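Restoring the Rear Suspension and Timing Records of a Historic Formula Car
Student project report, Vehicle Engineering, second year

Group members: Vignesh Kandasamy, Nelu Pascu, Elango Pai
Supervisor: Wouter Van Wijk
Submitted 31 July 2023

1. Background

The Flendanach Hill Climb is a race for old cars on a closed mountain road. The course is 3,070 meters long and has eleven corners, of which two are hairpins. Cars start one at a time and the driver gets two timed runs, and the better one counts.

Our project concerns one car which runs there, a single-seater called the Civara. It was built in a small workshop as an amateur racing car and it has a steel tube frame, a four-cylinder engine of 1.6 liters behind the driver, and a weight of 576 kilograms with empty tank. The present owner is Mr. Sudheer Pisharody. He complained that the car was nervous in the slow corners and that the left rear tire became worn on its inner edge much earlier than the right one.

We were asked to find the cause, to propose a repair that keeps the car within the rules for historic vehicles, and to check the result with the timing records of the event.

2. What the rules allow

The rules of the class say that the suspension must keep its original mounting points and its original type. Bushings may be replaced by new parts of the same dimensions. Springs are free as long as they fit in the original seat. Adjustable parts are allowed only if the car had them in the period. We spent nearly two weeks on this question, and it was longer than we planned, but it saved us from one wrong idea. At the beginning Elango wanted to make a new upper link with a threaded end. This would make the alignment very easy, and it would also put the car out of its class.

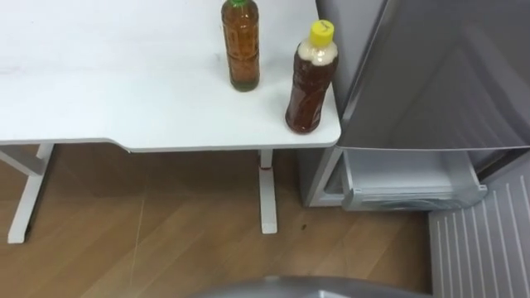

3. Measurement of the car

We put the car on four flat plates and leveled them with shims. The tires were set to the same pressure and a ballast of 75 kilograms was placed in the seat. Camber was measured with a digital gauge against the rim, and toe with two strings parallel to the center line of the car.

Left rear camber: minus 3.1 degrees
Right rear camber: minus 1.6 degrees
Left rear toe: 4 mm out
Right rear toe: 1 mm in

The difference between the sides was bigger than we expected. Toe-out on a rear wheel makes a car unstable when the driver lifts the throttle, and this agrees with the complaint of the owner. We repeated each measurement three times, and between repetitions we rolled the car back and forward so that the suspension could settle. The values did not change by more than 0.1 degree.

After this we removed the left lower wishbone. The rear bushing had an oval hole, and the inner sleeve could be moved by hand. The wishbone itself was also bent slightly near the outer end. Mr. Pisharody remembered that a previous owner had touched a curb with this wheel, but there is no written note about it in the papers of the car.

4. The repair

Two solutions were compared. The first was to straighten the old wishbone in a press. The second was to make a new wishbone to the original drawing, of which Mr. Pisharody has a copy. Straightening is cheaper, but the tube had a small crease on the inside of the bend and we did not want to trust it at racing speed. We chose the new part.

The tube was cut and fitted in our school workshop. Welding was done by Chacko, a local company that repairs racing frames, as students are not permitted to weld safety parts.

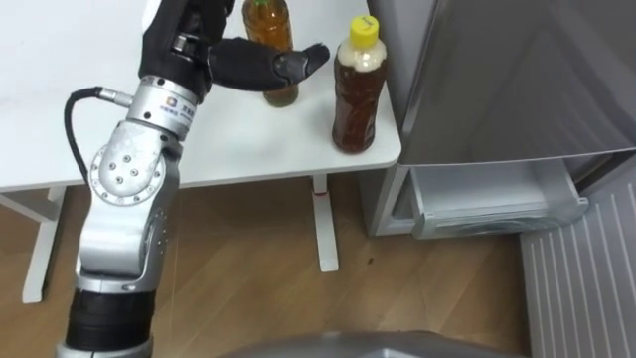

The jig was the most difficult thing. It must hold three points at the correct distance while the metal becomes hot and then cools, and our first jig was too weak. With the second jig, made of thicker plate, the finished wishbone was within 0.4 mm of the drawing at all three points. We replaced the bushings on both sides, so that the left and the right would have the same stiffness.

After assembly the rear camber was minus 1.7 degrees on the left and minus 1.6 degrees on the right. Toe was set to 1 mm in on both sides, using the original shims.

5. Timing records

The organizers gave us the timing sheets of the last nine events, most of them on paper. Nelu typed them into a table, in total 3,502 runs. We removed runs in the wet, runs stopped by a flag, and runs where the number of the car could not be read. There remained 2,128 runs that we could use for comparison. To read and sort the table we used Jamus, a free program for timing data.

For each event we calculated the middle time of the class and compared the Civara with it. In this way a fast or slow day does not disturb the result so much. Before the repair the Civara was, on average, 2.3 seconds slower than the middle of its class. The loss was nearly all in the second sector, where both hairpins are. In the first sector, with the long straight, the car was even a little faster than the middle.
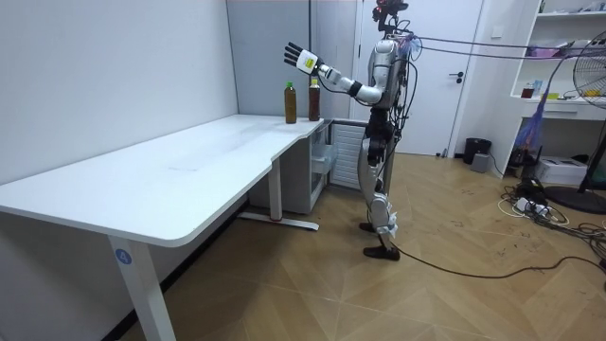

Nelu Pascu

I wrote this part of the report alone, so I use "I" here. The car has run only one event after the repair, with two dry runs. In the better run it was 0.6 seconds slower than the middle of the class, and the second sector was improved by 1.4 seconds. I must be careful with this number. Two runs are very few, the driver also had new tires, and he knew the course better than the year before. I tried to estimate the effect of the tires from other cars in the class which changed tires between two events. The values went from nothing to almost one second, and I could not make a useful correction from them.

The owner says that the car is now calm when he brakes for the first hairpin, and that he can turn in without waiting for the rear. This is an opinion of one driver, but it fits with the change in toe.

6. Open points

The spring rates were not measured, because the spring tester was out of order during the whole spring term. We suspect that the left rear spring is a little softer than the right. The front suspension was checked only by eye.

There is another event in October, and Mr. Pisharody agreed to carry a small data recorder in the car. Vignesh will collect the data and add the tire temperatures, measured directly after each run in the finish area. The old wishbone is kept in the workshop with a label and may be used by the next group for a strength calculation.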